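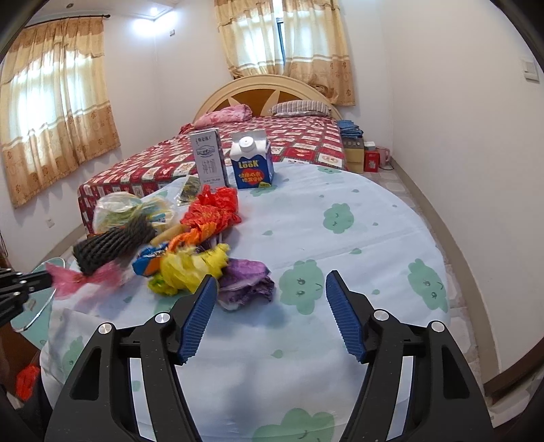
2.1 Bedarf planen und bestellen

1. Anzahl der Handgreifer festlegen. Pro Arbeitsplatz 2 Geräte vorsehen — eines davon als Reserve.

2. Fingerpads als Verbrauchsmaterial budgetieren: 4 Paar je Gerät und Jahr.

3. Bestellung mit Artikelnummer 1726 an Plaltex senden. Liefertermine ab September vorab mit Segundo Zapata abstimmen.

Hinweis: Ladegeräte und Speicherkarten sind im Gerätepreis nicht enthalten.

Achtung: Pads anderer Hersteller nicht mitbestellen. Die Aufnahme passt nicht.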